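Last updated: 15 Dec 2020

Student project report: How a town reads a security statement

1. Introduction

This report is about how people in a small town understand official statements on public safety. Our group chose the statement which the Litthorpe town council published after the night market was closed. The council wrote that residents "can be confident that the town is safer than it was". Many people answered this sentence in the local discussion group, and the answers were very different from each other. We wanted to know if the difference comes from the words of the statement or from the trust which people already had before.

2. Background

The night market was closed for 9 days after two threatening letters were sent to the council. The first notice about the closing was short and gave no reason. The longer statement was published only when the market was open again. In the time between, most of the information came from the Lindik, a free local paper, and from the Utasora page, where residents write without an editor.

For the theory part we used the Borbély scale, which we know from our course. It puts a public statement on a line from "informing" to "calming". We had some difficulty to place the council's text, as the first half gives facts and the second half is almost only calming.

3. Method

We collected 267 comments from the Utasora page. After we removed repeated comments and comments on other topics, 116 were left. Each comment was read by 2 members of the group separately, and we marked it as agreeing, disagreeing or unclear. When the marks were different, we discussed the comment until we had one result. We did all the reading on paper, at the long table in the study room.

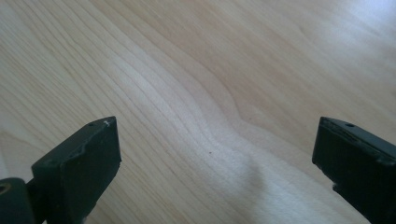
Fig. 1. Wood grain with a curve in the middle.

We also made a short questionnaire, but the number of answers was too small and we do not use it in the results.

4. Results

The largest group of comments disagreed with the statement. However, most of these writers did not say that the town is dangerous. They were angry about the word "confident" – they felt that the council was telling them what to feel. Comments that agreed were usually shorter, and many of them thanked the police and did not mention the council at all.

The unclear comments were the hardest part of our work. Some were ironic, and for us it was not always easy to see irony in a written text in English. We marked a comment as ironic only when both readers noticed it.

Comments which mentioned the first notice were more often negative. It seems that the early silence had more influence than the later statement, but we cannot prove this with our material.

5. Limits of the project

The people who write on the Utasora page are not the whole town. Older residents are probably missing, and stallholders may write more than others. We also did not speak with the council. We sent one e-mail in December and did not yet receive an answer. If it comes before the presentation, we will add it as an appendix.

Contact: project group, Public Communication course | © 2020 the authors | Back to top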